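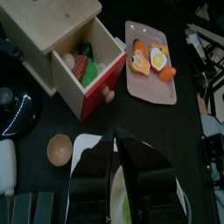
Checkliste Wahllokal Cirville, Stichwahl im Mai - mit meinen Anmerkungen

Zugang und Wege
[x] Rampe am Seiteneingang fest verschraubt. Wackelt nicht mehr, ich bin extra dreimal drübergelaufen!
[x] Türbreite reicht für Rollstühle
[ ] Notausgang frei. Leider nein, da stehen noch die Stellwände von der Podiumsdiskussion. Hab ich gemeldet, müssen bis 7 Uhr weg sein.

Raum
[x] Höchstens 60 Personen gleichzeitig, Aushang hängt
[x] 9 Wahlkabinen, Sichtschutz geprüft. Bei der hintersten konnte man von der Treppe reinschauen, die haben wir gedreht.
[x] Keine Plakate im Umkreis. Ein Aufkleber für Jelínek klebte am Laternenmast direkt vor der Tür (und ging furchtbar schlecht ab).
[ ] Kabel am Tisch des Wahlvorstands abgeklebt - Klebeband war alle, bringe ich morgen mit

Urnen und Material
[x] 2 Urnen, leer, Schlösser schließen
[x] Siegel von Gisetti, Nummern ins Protokoll übertragen
[x] Wählerverzeichnis mit 3.614 Einträgen vollständig ausgedruckt
[ ] Stimmzettelschablonen für Blinde. Liegen angeblich noch im Rathaus, ich rufe da nochmal an.

Brandschutz
[x] Feuerlöscher geprüft, Plakette gültig
[x] Fluchtwegleuchten an, alle vom Wartungsdienst Skirora getestet
[ ] Sammelplatz ausgeschildert. Das Schild zeigt noch auf den alten Parkplatz, bitte umhängen!

Die offenen Punkte schaue ich mir vor der Öffnung noch einmal an.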